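We use cookies to remember your reading preferences. Accept | Manage settings

Kesel Makers Group
Minutes, equipment review meeting, 17 July 2025

Chair: Sekar Siregar
Attending: 19 members, 2 guests from the Khoo workshop

1. Minutes of the June meeting
Approved with one fix: the loan period for the Darex kit is two weeks, and the old minutes said three.

2. Darex hand-held gripper kit
Sekar opened by saying this was the most fun she has had with a piece of equipment in years, and several people who had tried it agreed loudly. The kit is a pair of hand-held grippers, so one person can work two-handed or two people can take one each. You squeeze, the fingers close, and the motion gets saved for a robot arm to learn from later.

The trial group has now recorded 149 tries at the peg and socket job. First impressions were very good — new people were picking up parts comfortably within a few minutes, and the yellow fingertips are easy to keep track of while you work. Small pins lying flat are still the hard part. You have to come in low and slow, and even then they like to roll.

Complaints: the cable gets heavy over a long session, and the manual skips straight from unpacking to calibration. Sekar has written two pages to fill the gap and will post them with the loan form. Left-handed members asked whether the grip can be swapped. Darex has been asked and we are waiting to hear.

3. Jerex kit, for comparison
The Jerex set is lighter and the software is nicer to look at, but it comes with one gripper only. The Khoo guests use it every day and like it a lot for sorting. They offered to bring theirs over so we can run the same peg job on both. Accepted with thanks!

4. Cost
Renewing the Darex loan is $220 a month. Members were happy with that for two more months. Buying was put off until we have tried both kits side by side.

Agreed: renew the loan. Sekar to set up the side-by-side session and make a sign-up sheet.

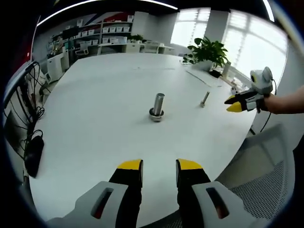 Peg and socket work with the hand-held grippers, one loose pin still on the table.

5. Any other business
Please coil the cables after each session. The spare fingertips now live in the top drawer with the hex keys.

Meeting closed at 8:40 pm.

Comments (3)

tomatobench: Missed this one, sorry. Can I sign up for the side-by-side if I've never touched either kit?

Sekar Siregar: Yes please, we want a few first-timers. Sheet goes up this weekend.

lefty_m: Following the grip question — I managed fine with it in my left hand, but my thumb was sore after an hour.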